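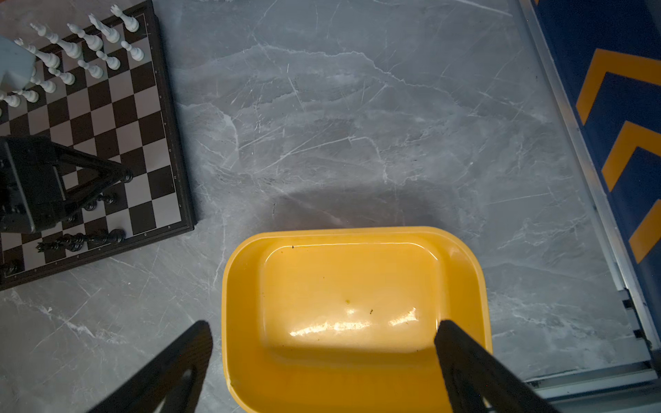 Nest Beddoe wants every owner of a two-arm table cell to check the grip release setting before the next run, and says the fault is easy to miss because the arms look normal until a finger fails to open.

News > Product Safety > Notices

TRISTTHORPE, October 2026. Gunen is recalling a gripper control update supplied for its two-arm table cells. The update can cause one gripper to stay closed after the stop button is pressed. It went out in August to 430 cells.

Gunen has received 169 reports of the fault. In most of them a game piece or a tray was held or dragged. Two people reported pinched fingers. Neither needed hospital care.

The fault shows up when both arms are working over the same part of the table. If one arm is told to stop while the other is still moving, the release command can be delayed by up to 30 seconds. During that time the gripper keeps its hold. 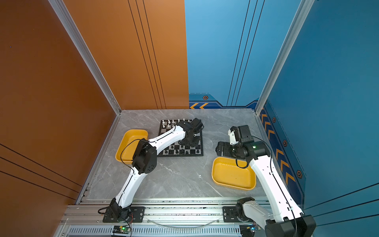
Two arms in a table cell with a chessboard and yellow trays.

Owners should switch off power at the wall before reaching into the cell, and should not pull an object out of a closed gripper. Cells that have not had the August update are not affected and may stay in use.

A corrected version has been tested by Zerari, which makes the gripper controller. The test covered 3,000 stops with both arms moving, and the grippers opened on time in each one. Owners can install it themselves or ask the Gunen service desk to do it at no charge.

Press contact: Abdel Rahman, Gunen, Tristthorpe.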